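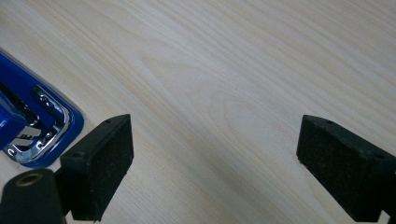 Drallgate hand-held gripper, padded finger set

I've been selling these for a while now and the question I get most is whether the pads really matter. So last June I sat down with one and ran a proper comparison, bare fingers against padded ones, on ordinary desk stuff – staplers, tape, mugs, that sort of thing.

I did 200 grasps by hand with each set, then we trained the same small policy on each lot of recordings and let it loose on the arm at our Pliltness workshop. The padded set dropped far fewer things. Glossy plastic was where I saw the biggest gap, and my bare-finger stapler runs were pretty grim! Mugs hardly changed at all, which surprised me a bit.

One warning: pads do wear. Mine went smooth at the tips after 3,000 closes and the results started to slide, so I swap them before that now. It's a two-minute job with the small hex key (in the box, taped under the lid – people keep missing it).

What you get: the gripper, one pair of black fingers with the textured pads fitted, and 3 spare pairs of pads. It fits the Prado wrist plate without an adapter. If you've got the older Flevwood plate, drop me a line before ordering as the holes are spaced differently.

My grasp logs and training settings are free to download once you've registered your gripper.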